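Stakside Neighborhood Association
Minutes, regular meeting
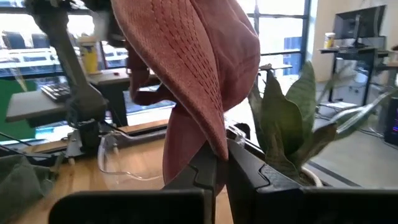 Clarska, July 27, 2022

Called to order a bit late, key to the hall wouldn't turn. Ilango Kandasamy chairing, Mrs. Fernandes taking notes. Sign-in sheet went round, 21 signed. Last minutes read and approved, one fix: the hedge complaint was from Posier Street, not Posier Court.

Parking on Posier Street
Long discussion. Residents on the even side want permits. Residents on the odd side do not. City wants a petition with signatures from each household before they will even look at it. Ilango has the form. Someone asked if renters count as a household, answer from the city's web page is yes. Delivery vans still stopping across the driveways at the top end, and two neighbors have had words with the same driver. Suggested we write to the company first. Motion to circulate the petition, seconded, carried. A few against, they asked for that to be in the minutes so here it is.

Streetlight by the footbridge
Still out. Reported in January and again since then. Ticket was closed without anyone coming, as far as we can tell. Mrs. Fernandes to open a new one and send the number to the email list so everybody can call in on the same one. Please quote the number when you call or they start a fresh ticket and it goes to the back.

Summer yard sale
Date stays as planned. Spaces are 14 dollars for a full table, you bring the table. Half tables came up again, no, too fiddly with the floor plan. Set up from 7, no cars on the grass after 8. Unsold stuff goes home with the seller, last year we were left with a mattress and had to pay to get rid of it. Clothes, hats and shoes to go along the fence side in the shade, furniture nearest the lot, books wherever they fit. Need someone to do signs. The old ones have the wrong year painted on but could be painted over. Ask at the hardware store about leftover paint.

Question about food. The church group would like to do lemonade and hot dogs. They need a temporary permit from the county and we are not getting it for them. OK if they have it in hand by the week before.

Creek path
Mud at the low end after the big rain. County says the path is the city's, city says it is the county's. Ilango has a map from the records office showing the line runs down the middle of the creek, which puts the path on the city side. He will send it in with a letter. Some talk of putting wood chips down ourselves in the meantime. Tabled until we know who owns it, don't want to be told to dig it up agian.

Bylaws
Proposed change to section 2, on how much notice we give for a special meeting. Currently ten days by mail. Proposal is seven days by email, mail only for those who ask. Read aloud. Objection that not everybody checks email, reply that not everybody opens the mail either. Needs a second reading so no vote tonight. Copies on the table by the door, or ask Mrs. Fernandes.

Dues
Reminder slips going out with the next newsletter. If you paid in cash at the spring picnic and got no reciept, speak up now.

Other business
Loose dog near the playground, brown, friendly, no tag. Animal control has been called.
Hall booking for the fall, we lose the usual night for a while because of the dance class. Small room is free but has no projector. Take the small room.
Request for a second trash can at the bus stop. Will add to the letter about the path, same office.
Recycling pickup moves to the afternoon starting next month, bins still out by 6.

Adjourned 8:50. Chairs stacked, kitchen window needs a push to latch.

To do
Ilango: petition form, letter and map to the city, trash can request
Mrs. Fernandes: new streetlight ticket, bylaw copies, hall booking
Signs for the yard sale: still open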